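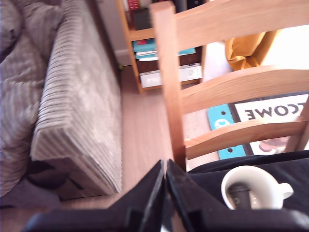

**Corduroy sofa next to pine furniture: how do I keep the ribs from going flat, and does the room need a rug?**

*posted by Edeltraud Fankhauser*

Hello everyone, and thank you in advance for reading, I do go on a bit. We bought a gray corduroy sofa in May, the wide-ribbed kind with big puffy back cushions, and I love it more than I expected to. It stands on a light wood laminate floor, with a pine bookshelf against the white wall and one of my ladder-back pine chairs close by.

Two things. First, my husband always sits at the same end and leans on the same armrest, and I'm worried the ribs there will go shiny and flat. Can I brush them, and with what? Second, my sister says all that honey and orange pine fights with the gray and I should paint the bookshelf. I don't want to paint it! Would a rug do the job instead? The strip of floor between the sofa and the chair isn't wide, and I don't want the chair legs catching every time somebody pulls it out.

---

**Wendelin Zwahlen**

Oh, please don't paint the pine. I had a very similar shelf and painted it white, and I've missed the warm color every winter since.

For the armrest, use a soft clothes brush and go along the ribs, never across. Once a week is plenty. If a patch has already gone flat, hold a steamer a few inches above it (don't press it on the fabric), let it dry all the way, and then brush again. Do check the care tag before you bring any steam near it, and try it low down on the back first. I'd swap the seat cushions around too if they come off, and maybe talk your husband into the other end now and then, though I never had any luck with that in my own house.

As for the rug, go flat-woven and low, with a grippy pad underneath. Either all the chair legs sit on it with room to spare when it's pulled out, or none of them do. Half on and half off is what makes it catch. I'd look for something with a little rust or mustard in it, so the shelf has company. My Plekik runner cost 290 and has held up nicely, but a plain cotton one for much less would do the same work.

---

**Hollenstein36**

vacuum with the upholstery brush, low suction, same direction as the ribs. that's all I do and mine looks fine

skip the rug, put felt pads on the chair. a pillow on the sofa in the same orange as the shelf is cheaper and you can throw it in the wash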